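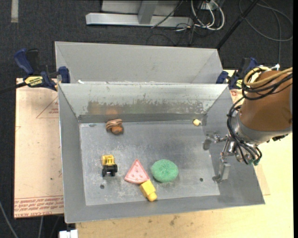
Torunn Eklund
I'd still like to know who told them that an open day should start with a 59 minute talk about grasp planning before anyone gets to see a robot move. There were kids in my row. One of them ate an entire sleeve of crackers and then lay down on the floor, and I thought he had the right idea.

Bujar Delić
The talk was my favorite part, but I accept that I'm the audience for it. And you skipped the good bit, which was the arm working out of the metal bin. Toys, a green scrubber, odd bits and pieces. I stood there through three groups. The woman running it let us call out what it should go for next, and everybody called out the fruit-looking things because everybody assumes round is easy.

Shireen Steyn
Round is not easy. I said so out loud at the time and a man in a Vivine vest gave me a sticker.

Torunn Eklund
I never got a sticker.

Rozália Šimek
I went in the afternoon, so maybe I got a different show. For me it was slow. Really slow. The arm would go over the bin and stop there, as if it had walked into the kitchen and forgotten what for, and then it would come down on the pink slice, close on it, lift it an inch and lose it. Then back up to think some more. I timed one full go at 59 seconds, and no, Torunn, I didn't borrow your number, that's what my phone said. My daughter could empty that bin in less time than it took the thing to pick a favorite.

The poster by the door said 100 percent pick rate. I asked about it and was told that was "under test conditions." I asked what we were under. He laughed, to be fair to him.

Bujar Delić
Slow compared to what, though? They weren't selling it as fast. The whole point of the Luneneck stuff is that it gets mixed junk it hasn't been set up for. If you want fast, go see the packing line at Hendness, which does one box, the same box, until you want to cry.

Rozália Šimek
I did go see the packing line at Hendness, last August. It was great. It packed things.

Borghild Aasen
I'm with Rozália on the poster and with Bujar on the rest. You can't hang up 100 percent and then invite the public in. They should have put up the day's real tally and let people cheer for it. They did have a sheet in the back room with the running count since the start of the project, 1124 picks when I looked, with a column for misses that somebody had filled in by hand and very neatly. That was the most convincing thing in the building and it was next to the coats.

Also, for those asking in the other thread: yes, you could ask to stand closer, and no, you couldn't put your own stuff in. I had a tape measure in my pocket and was ready.

Shireen Steyn
Someone in my group did ask to put their car keys in. The answer was a very fast no. Fastest thing I saw all day, including the arm.

What I liked was how un-fancy it was. Two bins on a wooden tabletop, a clamp on either side, beat-up metal, cables every which way. I've been to the sort of demo where everything is white and glowing and you aren't allowed to ask what happens if the object is upside down. At this one you could ask, and you got a long answer, and then a second guy came over to disagree with the first guy's answer.

Torunn Eklund
OK, that I would have stayed for. I left for the bus after the talk. The Tangen bus, which runs when it feels like it.

Bujar Delić
So you're reviewing an open day you saw one room of.

Torunn Eklund
I'm reviewing the room. I was very thorough about the room.

Rozália Šimek
One more gripe and then I'll be nice. They told us 252 people had signed up, and they had one arm going. One. With a rope in front of it. If you were under five feet tall you saw jackets. Put a screen up – or let the short people in first, which is free.

Now nice: the woman at the bin was terrific. When it dropped the slice for the second time she didn't talk over it, she just said "well, it hates that one" and explained the thin edge and where the fingers want to land. My daughter has since told two teachers that robots hate watermelon. I haven't corrected her. I don't even know that it was watermelon.

Borghild Aasen
I wrote to them about the rope and the talk. Got a reply the same evening asking whether people would rather have the talk after, or shorter, or in another room with the door open. I said I'd ask here.

Shireen Steyn
Shorter.

Bujar Delić
After, and the same length.

Torunn Eklund
Another room. Put the crackers in there too.

Last updated: May 9, 2024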